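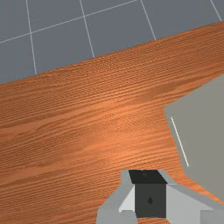

Staff profiles on the Kanineo intranet stopped matching the HR records after the July 2019 update. The ticket came in from People Operations at the Dirkham office, where a manager had moved from Finance to Operations and her profile still gave the old job title. On the directory page the profile cards had also lost their layout. They should sit in even squares with a thin white line between them, the way the grey floor is divided behind the wooden tabletop. They were overlapping, and the second row covered the names in the first.

Reference: 895
Priority: normal
Assigned to: Eduardo Lacson

Checked first
Opened the manager's record in Clotero. Job title and department are both correct there, so HR has entered the change properly. Opened her intranet profile as an ordinary user and got the old title. Cleared the browser cache, no change. Tried a second machine, same result.

Ran the profile import by hand. It stopped after 200 records with no error on screen. The log says "field too long". The record it stopped on belongs to a director in the Tuhiwai office whose biography was rewritten in March and now runs to six paragraphs. The old import cut long biographies short. The new one stops.

Workaround
Took the long biography out of the import and ran it again. All the remaining records came through and the manager's title is now right. Pasted the director's biography into his page by hand. It will be lost if anyone resets the page, so please don't.

Card layout
Separate fault. The update put back the default style sheet. Restored our copy and the cards line up again in Dirkham. Tuhiwai still sees the overlap on 2 machines, both on the older browser. Asked them to upgrade.

Still open
Supplier has been asked to raise the limit on the biography field. No date given yet. Until then, HR should keep new biographies to four paragraphs and tell the service desk before sending anything longer.

Status: waiting on supplier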